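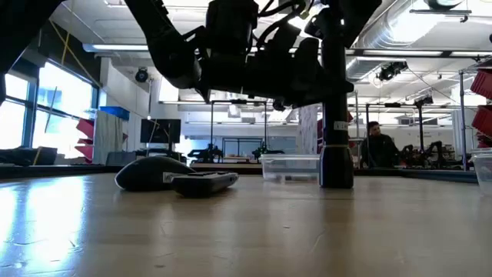

I don't believe in ergonomic office gear, and the Vornow catalog that landed on my desk last week hasn't changed my mind. Page after page promises that your wrist will thank you. Mine never has. A plain black mouse with a rounded back, on a wooden tabletop, is all most of us need, and Vornow wants 400 dollars for a set that does the same job at a slant.

Bogdan Wysocka bought one in April. He says his shoulder is better — he also took up swimming that month.

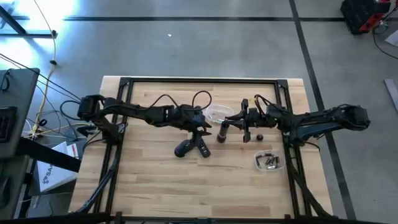 The catalog quotes a study of 25 people over three weeks. Who paid for it? The small print doesn't say. I wrote and asked, and got back a coupon.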